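Fame, Privacy and the Repeat Marriage: How Two Entertainment Outlets Cover Celebrity Remarriage

Final project report, Media and Family Life
Submitted by Hubert Wallner
January 16, 2020

1. Background

Second and third marriages get a lot of space in entertainment news. When a well-known actor or singer marries again, the stories usually bring up the earlier marriages, the earlier divorces and the ages of any children. I wanted to know how often that happens and whether the tone changes between a first marriage story and a later one.

The project started as a class exercise on headlines. We were each given a week of celebrity news and told to sort it by subject. Weddings and divorces made up the biggest pile in mine, and the remarriage stories read differently from the others. My instructor suggested I turn that into a question I could test with a larger set of articles.

The question I settled on was this: does coverage of a celebrity's second or later marriage mention former spouses more than coverage of a first marriage mentions former partners?

2. Sources

I used two online outlets. Navham is a general entertainment site with short daily posts. Lutonell is a weekly magazine with a web edition, and its pieces are longer. Both keep a public archive that can be searched by keyword. I left out video and podcasts. I also left out reader comments, although some of them were more detailed than the articles.

The first search used the words wedding, married, marries, remarries and ties the knot. It gave 1,000 results across both sites, which is the limit the archive tool will show. After I took out duplicates, photo galleries with no text, wedding scenes in movies and TV shows, and articles about royal families, 392 articles were left. Royal weddings were removed after the first read because they are covered by different rules of protocol and would have pulled the results toward ceremony and dress.

I did not try to find out whether any of the claims in the articles were true. The report is about what was printed.

3. Method

Each article got a coding sheet. The sheet had 16 items on it. The main ones were:

Whether the headline gave the number of the marriage (second wife, third husband and so on)
Whether a former spouse or partner was named
Where the first mention of that person came, by paragraph
Whether children were named
Whether money was mentioned, such as a prenup or an old settlement
Whether the person getting married was quoted directly

The rest covered length, byline, date, and whether the source of the story was named or anonymous.

The sheets were done on paper. I tried a spreadsheet first and kept losing my place when I switched between the article and the file. On paper I could mark the article and the sheet together, and then type everything in at the end of each session. I worked in the media lab on the second floor, mostly in the evening.
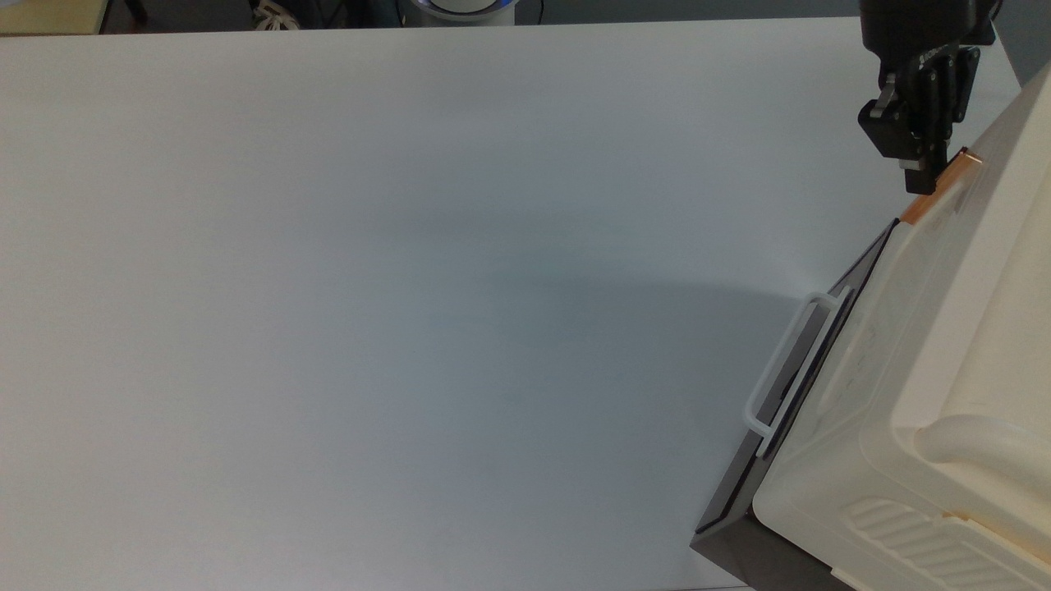
White tabletop with a cream-colored plastic container at the right.

A classmate coded a portion of the articles without seeing my sheets. We agreed on most items. The one that gave trouble was tone. I had three choices for it: approving, neutral and doubtful. She marked many stories as neutral that I had marked as doubtful. When we talked it over, I found I was reacting to phrases like "hoping this one lasts," which she read as friendly. I dropped tone as a measured item and discuss it only in general terms below.

4. Results

Former spouses were named in most of the stories about second and later marriages. Former partners were named much less in stories about first marriages, even where the relationship had been long and public. This was the case at both outlets.

The position of the mention was also different. In remarriage stories at Navham, the former spouse often came in the first or second paragraph. In first marriage stories, a former partner usually came near the end, if at all. Lutonell tended to hold the history back for a separate section in the middle of the piece, sometimes under its own heading.

Headlines that gave the number of the marriage were common once a person reached a third wedding. For a second wedding the number was used less. I expected this to differ between men and women, and I thought women would be numbered more often. In my set there was no clear difference. There was a difference in what came with the number. Stories about men more often gave the age gap between the couple. Stories about women more often named the children.

Money came up less than I thought it would. It was mostly limited to stories where a divorce had finished shortly before the new wedding. In those cases the settlement was repeated in nearly the same words from one article to the next, and in several cases I could trace the wording back to a single early report.

Direct quotes were rare at Navham. Most of its stories used an unnamed friend or "a source close to the couple." Lutonell quoted the couple more, usually from an interview given to promote a film or an album.

5. Two longer readings

To see how a story changes over time, I picked 2 couples and read everything the outlets had on them from the first dating rumor to the wedding. I am calling them Couple A and Couple B because the point is how they were written about.

Couple A were both on a second marriage. The early articles treated the relationship as gossip about the former spouses. Headlines asked how the ex felt. By the engagement the former spouses had moved down the page, and in the wedding article at Lutonell they had one sentence each. Navham still put one of them in the headline.

Couple B were a first marriage and a fourth marriage. Nearly every article was about the person on the fourth. The new spouse was described by job and age and not much else. In the wedding article that person was not named until the third paragraph. I had not planned to measure this, but I would add it to the coding sheet if I did the project again.

6. Problems

The archive limit is the largest problem. The tool sorts by its own idea of relevance, so the 1,000 results may lean toward popular stories. A date search would have fixed this, but the date filter at Lutonell did not work for older issues.

Coding was slower than planned. I had meant to finish the sheets in two weeks and it took almost five. I also changed the definition of "former partner" partway through to include broken engagements, and had to go back over the articles already done.

Only two outlets were used, both in English. I do not think the results can be stretched to cover newspapers or television.

7. What I would do next

The anonymous sources deserve their own study. The same phrases came up again and again, and it would be possible to follow them from article to article with a simple text search. I would also like to compare celebrity stories with the wedding notices in a local paper, where a second marriage is usually not mentioned at all.

The department holds a student research day in March, and I plan to show a shorter version there with the results tables and the two readings. The blank coding sheet is attached as Appendix A. Appendix B lists the article titles and dates. The completed sheets are in the media lab and can be looked at on request.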